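Keeping the District Hospital Open
Wanda Jabłońska
July 9, 2020

The proposal to close the operating department at Clandstead District Hospital and move its work to the regional center has been presented as a matter of arithmetic. The department treats fewer patients each year than its larger neighbor, and its cost per patient is higher. These facts are not in dispute. The conclusion drawn from them deserves a closer look.

Distance is the first difficulty. The regional center lies 80 miles from Clandstead, and the bus makes the journey twice a day. A patient who needs an operation must also attend an assessment beforehand and at least one visit afterward. For a family without a car, each of these means a day's lost wages and, in winter, a night's lodging.
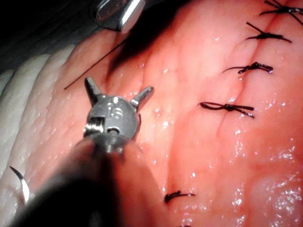 The plan sets aside a travel fund for such families. Payment is made after the journey, on presentation of receipts, and only to households that already receive public assistance. Many residents of Burerden and the outlying farms earn slightly too much to qualify. They would bear the full cost themselves, and some would put off treatment.

Staffing is the second difficulty. Supporters of the plan point out that the department has had seven vacancies for most of the past year. Posts offered on short contracts, in a building whose future is in doubt, will always be hard to fill. Esi Osei, who managed the wards until June, asked repeatedly for permanent contracts and was told to wait for the outcome of the review.
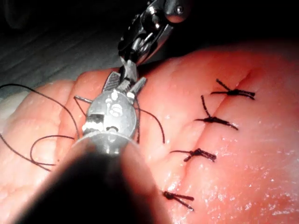
It should also be remembered that a hospital supports services beyond its own walls. The ambulance station, the pharmacy and the nursing course at the local college all depend on it. The review gives the college a single paragraph.

The regional board should extend the consultation by 100 days, publish the travel survey in full, and hold at least one public hearing in Clandstead itself. It should also offer permanent contracts for the vacant posts during that period, so that the department may be judged at its proper strength. A decision on closure can then be taken on evidence that residents have been able to read and answer.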